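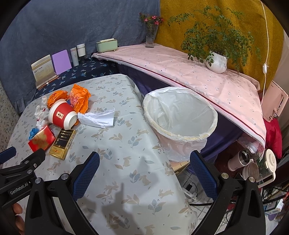 Hand-guided demonstration is a way of teaching a robot a chore by having a person do the chore first, with the robot's own kind of hand. The teacher holds a two-fingered gripper by its grip, opens it, closes it on things and moves them where they belong, and the recording is later used to train a machine that has never met a tablecloth. Clearing a table is a favourite lesson. A crumpled orange plastic bag, a crumpled sheet of paper and a paper cup on its side make up a fair beginner's course, with a lined wastebasket standing by as the finish line. The pads on the fingers are textured, blue in this instance, and the cloth has rabbits on it, which the learner will have to get used to.

Background

Robots were long taught with a control box and a good deal of patience. An operator drove the arm to a point, stored the point and drove it to the next. This suited car doors, which stay where they are put. It suited household rubbish poorly, as a plastic bag has no fixed shape and seldom takes up the same one twice.

Two other approaches came into general use. In remote control, also called teleoperation, a person moves a pair of handles or a second, smaller arm, and the robot copies the motion from across the room or across town. In the hand-held approach the robot stays home altogether. Only its gripper goes out to work, attached to a human being, who supplies the arm, the balance and the common sense free of charge.

Method

One complete run through a task is called an episode. The teacher starts with the jaws open, approaches an object, grasps it, carries it and lets go. Teachers are asked to move at a steady pace and to keep the free hand out of it, the second of these being much harder than it sounds. Between episodes the mess is put back, in a different arrangement. A beginner usually spends longer making the mess than cleaning it up.

The Multum project, run from a row of rented flats in Jorusia, gathered 3807 episodes of table clearing, of which 1768 were kept. Most of the rest were dropped for haste, and 88 for the teacher having picked something up with their fingers out of habit. Its handbook advises a break every 10 episodes.

Comparison with remote control

Remote control has one clear merit — everything the teacher does is something the robot can do, as the robot is the one doing it. It is also slow, and the teacher feels little or nothing of what the fingers touch. A hand-held gripper is quicker and goes wherever its owner can carry it, up stairs included. Its weakness is that human wrists are rather good. A motion that comes easily to a person leaning over a table may ask an arm to bend in a place where it has no joint.

The Rantala workshop favours a mixture, with hand-held episodes for bulk and a smaller set by remote control to bring the robot back to earth.

Criticism

Robots taught this way pick up their teachers' habits along with their skills. A trial at Usudero produced an arm that paused before every grasp, a trait traced to one teacher who liked to think first. The pause was left in, as visitors found it polite.

See also: Teleoperation; Imitation learning; Gripper; Housework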